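Jarnby Records Intake System for Public Agencies

By Zinash Tesfamariam, Public Sector Products
October

The Jarnby Records Intake System is a document and property intake platform for city, county and state offices. It replaces paper forms and separate spreadsheets with a single record that follows an item or an application from the front counter to final disposition. The system is supplied by Hultmont and is in use in permit offices, clerk's offices, transit lost property units and public housing agencies.

Overview

Many government offices still run on software that was written for one department and later stretched to serve several. Staff enter the same name and address more than once, and a resident who calls for an update may be passed between desks that cannot see each other's files. Jarnby places intake, tracking, correspondence and retention in one application. Existing databases can remain in place during the change and be read through a standard connector.

The product is sold in two editions. The Counter Edition is intended for a single office with up to 440 open files a week. The Agency Edition has no weekly limit and adds shared queues, supervisor approval and reporting across departments.

Main functions

Intake forms may be completed by staff or by residents through a public page. Each form can be changed by an authorized administrator without programming. When a form is changed, records created under the earlier version keep their original layout, so that an auditor sees what the clerk saw.

Every record carries a complete history. The system notes who opened it, what was changed and when, and the history cannot be edited by any user, including the administrator. Retention periods are set by record type. A record that has reached the end of its period is held for review and is deleted only after a named officer approves the deletion.

Public records requests are handled in the same application. Staff can search across departments, mark passages for redaction and produce a release copy while the original is left unchanged.

Equipment

The Agency Edition is delivered with the Flodisham counter unit, a compact document scanner with a label printer built into the base. The unit connects by a single cable and draws its power from the same line. It requires no separate driver on supported workstations. Replacement label rolls are ordered under part number 231.

Attachments

Photographs may be attached to any record and are stored at full size. Accepted formats are JPEG, PNG and TIFF. Each attachment has a caption field, which is searchable and appears in printed reports.
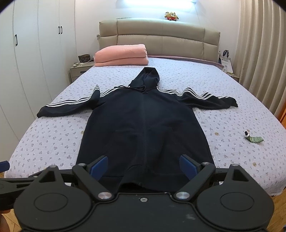 Black hooded sweatshirt, zip front, white stripes on both sleeves.

Captions may be entered in any language supported by the workstation. Attachments are covered by the same access rules as the record to which they belong.

Pricing and purchasing

The Counter Edition is priced at $1,099 per workstation per year, including updates and telephone support during business hours. Pricing for the Agency Edition depends on the number of departments and is provided on written request. Both editions may be purchased through cooperative agreements where state law allows.

Training and support

Training is provided by Gebremichael, the authorized training partner, on site or by video. Administrator sessions are held every Tuesday and are open to all licensed agencies at no added charge. Questions about data transfer from older systems should be addressed to Henok Tamiru, Director of Agency Services, and should state the current database type and the number of departments involved.

Last updated: October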